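Home | Reviews | Guides | Kits | Contact

Getting started with the Trallden hand-held gripper kit

I paid 513 for the two-gripper set in March, and I've had a lot of fun with it since! Two people can share a set, one gripper each, so grab a friend (mine was Zachary Bélanger).

Step 1: Pick an easy object

Start with a clear food container on a plain white table. Keep your fingers open and bring the yellow tips up to the near edge, while your partner comes in from the far left corner.

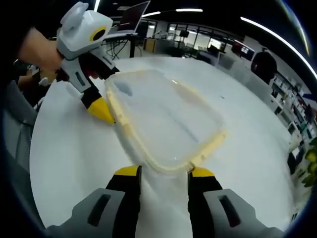 Step 2: Take your side

Now set one tip on each side of the near edge – gently, these boxes love to skate away. Your partner can park a tip on the table just to the left. I log 70 tries per object, then swap sides.
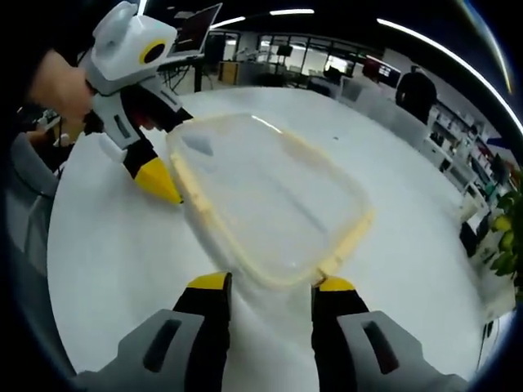 Tips against the near edge, second gripper on the left.

Step 3: Save your takes

Copy everything over before you pack up. The bigger Jovia bundle is 1,790, and I'd hold off on it until you've filled a few sessions with this one.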